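Paper cups, again

Sunday, February 13, 2022

Since October I buy our paper cups from Markard, and I promised to write something when we had used enough of them to have an opinion. Now we are in the second carton, so I think it is time.

Before, we had the cups from Ekia. They were cheaper, but the rim was weak, and when you pulled one cup from the stack you often got three. My colleague Drita Kneževič used to twist them apart with both hands and then two of them were already bent. For cold water it did not matter much. For tea it was not pleasant.

A good paper cup is a very simple thing and I did not think about it until I had to order them. The rim should be rolled tightly. The wall should be a little stiff, so that the fingers do not press it in. And the cups should sit inside each other with a small gap, only enough to let in the air. If they sit too deep, they stick. 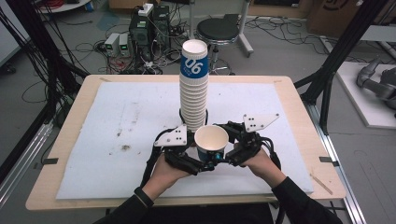 The second question is how to keep them. In the carton they stay clean, but the carton stands in the corridor and people do not like to bend down for a cup. I tried a drawer, where they lay on the side and became oval. Now I keep them standing, one inside the other, and I fill up the stack on Monday morning. A very tall stack looks nice but it leans when someone passes in a hurry, so I stop at 44.

I also asked for a price at Cirnelero, who sell a cup with a double wall. It is a beautiful cup, warm in the hand but never too hot. Sadly they deliver only from 120 pieces of each size, and one sleeve takes double the place on the shelf. Maybe next winter.

For washing up we still have the real mugs, of course. I counted nine in the cupboard on Friday, and my own with the green handle is missing. If you have taken it to the upper floor, please bring it back.

Next time I will write about the tea from Pangaribuan, which I have opened but not yet tasted.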